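*Biltatdale kitchen notes, September 2023, by Imogen Yeoman*

# Sorting out the plastic container drawer

I love this job. I know that's an odd thing to say about a drawer full of plastic tubs, but there are very few hours in the kitchen that pay you back so quickly! You go in with lids sliding everywhere and a drawer that won't close, and you come out able to put your hand on the right tub while the soup is still on the stove.

I did mine again last week after moving the dry goods over to the tall cupboard, and my friend Thaís Fontes asked me to write down the order I do it in. So this is for her, and for anyone else whose lids have got away from them.

## What you'll need

- A clear table, or a good stretch of bench
- An old sheet or tablecloth if you're worried about scratches
- A wire basket or two, any kind that fits your shelf
- Warm soapy water and a tea towel
- A grease pencil or masking tape for labels
- Around 60 minutes, more if you're also doing the fridge

## Step 1: Get everything out

Everything means everything. The drawer, the shelf above the drawer, the tubs in the freezer that are holding one sad crumpet, the one in the car. Check the lunch bags too. I keep finding lids in the picnic hamper, months after the picnic.

Wipe the table first, then start putting tubs down with plenty of room between them. White ones on a white tabletop are surprisingly easy to lose track of when you've got a pile going, so I start at one end and work along.

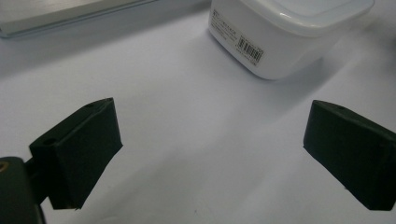

Keep the lids in a separate heap for now. It's tempting to start snapping things together as you find them, and I always want to, but you'll go much faster if you leave the matching until the whole lot is out. While you're at it, have a quick look inside the drawer itself. Mine had rice in the corners and a birthday candle.

## Step 2: Match by shape, then by rim

Sort the tubs into square, rectangular and round, then do the same with the lids. Now you've got three small puzzles in place of one enormous one, and this is where it gets fun.

Within each shape, hold the lid over the tub before you press. Corners tell you a lot. A lid with tightly rounded corners won't sit on a tub with wide ones, even when the length and width look the same. If it does sit flat, press the corners first and then run your thumb along each side. You want it to go down evenly all the way round with no springing back up at the far corner.

My Plendance tubs and my Clegg tubs are so close in size that for years I thought they were swapping lids happily. They weren't – the Clegg lids were catching on three sides and leaving a gap on the fourth. I've now put a small pencil mark inside every Clegg lid, and the frozen stock has been much better for it.

## Step 3: Test the ones you're unsure of

Pour a splash of water in, close the lid, and turn the tub over above the sink. Give it a slow count of 7. A drip or two at a corner is fine for crackers and cut carrots. Anything worse and it goes out of the soup group.

Tubs that pass go in the "wet food" pile. Tubs that don't quite pass go in the "dry food" pile, and they're still very useful! Mine hold cookie cutters, tea bags and all the little packets of yeast.

Let go of anything cracked, sticky after washing, or missing its partner. I do give a lonely base one reprieve if it's a good size for holding sponges under the sink. Lonely lids get no reprieve.

## Step 4: Try the basket before you fill it

Wire baskets are my favourite thing for this because you can see what's in them from the side, and crumbs don't build up in the bottom of an open mesh one. Mine came from Drernov, the hardware place on the corner, and I bought them without measuring, so please learn from me and take a tape with you. Measure the shelf at its narrowest point. Cupboard hinges take up more room than you'd think.

Before anything goes in for good, do a dry run on the table. Stand your tallest tub beside the basket to compare heights, and turn the basket over as well. Some of them make a handy little riser that way, with short tubs tucked underneath and the lids on top.

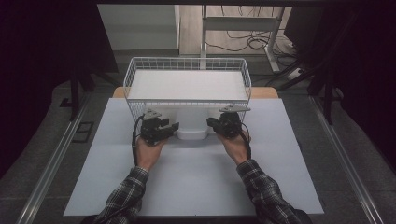

**Should containers be stored with their lids on or off?**

It depends on how much room you have. Lids on keeps the pairs together and the insides free of dust, but each tub takes up its full height. Lids off lets you nest the tubs, which saves a lot of space, as long as the lids stand upright in the same basket. I do a mix: the few I reach for every day stay closed, and the rest are nested.

## Step 5: Load up, big to small

Nest the largest tubs first, open side up, and stop at four or five deep. Taller stacks wedge together and you'll end up wrestling them one-handed while holding a ladle. Stand the lids on edge along one side of the basket, largest at the back, like records in a crate.

Little tubs go in their own basket at the front. The 325 mL ones are my most-used size by a mile – just right for half a tin of coconut milk, a single lunch of leftover curry, or the egg whites I swear I'm going to turn into meringue.
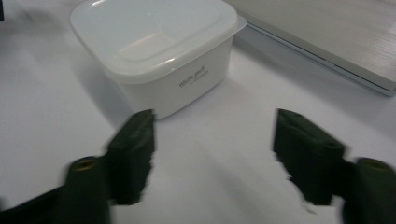

Label the lids only if you're putting food away that day. Masking tape on a clean, dry lid holds well in the fridge, and for the freezer I like grease pencil on the side, where I can read it without lifting the stack. Write what it is and the month. "Red sauce, January" is plenty.

## Keeping it that way

Each time you empty the dishwasher, put the lids away before the bases. It's a tiny habit and it works beautifully for me, as a missing lid gets noticed while there's still a chance of finding it. When a new tub comes into the house with takeaway, it has to match a shape I already have or it goes straight to the craft box.

Thaís, you had something like 50 lids in that drawer when I last looked, so clear the big table and put the kettle on first. Bring your spare round ones over when you're done. I'm short of rounds!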